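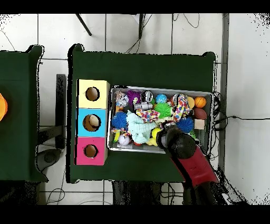
Features > Home life > Storage

Sorting out the toy tray: does colour coding survive a family?

Somewhere in the past few years, tidying up stopped being a chore and became a learning opportunity. The toy catalogues are full of it. Prisura sells a sorting tower for more than I spent on my first bicycle, and Brusex has a 94-page guide to "purposeful putting away", which I have read, and which says in most of its 94 pages that things should go in boxes.

So I was wary when Amr Metwally, who runs a play group in Ernwood, told me he had been making his own. His version is three cardboard boxes stacked in a column, with a yellow face at the top, then blue, then pink, and a round hole in each. A beige ball sits in the blue one. The rest of the toys are in a shallow metal tray beside it, and it is quite a tray: spiky balls in blue, purple and green, a clear one with glitter inside, a small basketball, a miniature American football, spotted cloth things and a mint-green plush toy lying in a heap among them.

My first objection is obvious. What goes where? There is no beige box, and beige got in anyway. Nor is there a rule I can think of that deals with white cloth covered in red, blue and yellow spots.

"They make the rule up," Metwally told me. "Then they argue about it." He thinks the arguing is the useful part. I have two children and could have supplied it without any cardboard.

My second is that a hole suits a ball and very little else. A plush toy has to be stuffed through, and anything a child has stuffed into a box will be wanted again in six minutes. An open tray has no such trouble. You can see what is in it, and it takes one sweep of the arm to fill.

Still, the boxes cost next to nothing, and when one gives way you cut another. That is more than I can say for the Bevan toy chest in our hall, which cost £300 and now holds coats.

I made a tower at home in November. It lasted until the recycling went out, and the toys are back in a tray.

More in Home life
The shelf that ate the spare room
Are labelled baskets worth it?
Cardboard, glue and a wet afternoon
Letters: in defence of the messy drawer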